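I've spent two evenings going through the kitchen demonstrations Girkow put out with their "teach it by hand" announcement. A few grumbles, in no particular order.

1/ The pitch: a person puts on a headset and gloves, does a kitchen job in a simulated kitchen, and the robot's hands follow. Record enough of those and the robot learns the job. "Anyone can teach it", says the page. Anyone with a headset, gloves and a free fortnight, perhaps.

2/ There are 800 recordings in the set. Sounds like plenty until you look at the task list, and it's the same 20 tasks over and over with the worktop rearranged. That's fine for research. It's a bit thin for a page with the word "chef" on it.

3/ My own go at it was in April, on the Prarkis rig, so I'm not sneering from the sofa. Reaching for things is easy. Knowing you've got hold of them is horrible. You feel nothing at all in your fingers and end up squeezing by eye.

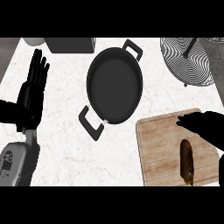
4/ And you forget the hand you aren't using. You're busy over the chopping board with your right, and your left is stuck up in the air like you're stopping traffic. The recording keeps all of it. Does the robot learn that the raised palm is part of the job? I asked Girkow. They said the training "handles idle motion". How?

5/ Someone will reply that simulation is cheap, so who cares if a few are scruffy. The worktop is cheap. The person in the gloves still takes as long as they take, and my arms ached after 29 minutes.

6/ Marble, pan, board, strainer, all very smart. Marble that never gets wet, though. I've yet to see a simulated kitchen with a puddle by the sink or a tea towel in the way. Vieira's people at least try their lessons on a real worktop afterwards and publish the failures. I'd like to see the same here before I get excited.

7/ Credit where it's due: the fingers are good. Five of them, proper joints, and they follow yours better than the Donirard pincers I used before, which were like cooking with barbecue tongs. More fingers means more to get wrong, mind you, and most of my bad takes were down to the thumb.

8/ What I'd want from Girkow: how many takes were thrown away, who did the teaching and how much practice they'd had, and one task done in a kitchen they didn't build. The page has none of that. It has a waiting list.

9/ Yes, I did join the waiting list. I want to see what the second batch looks like. If the left hand is still up in the air I'll be back on here moaning about it.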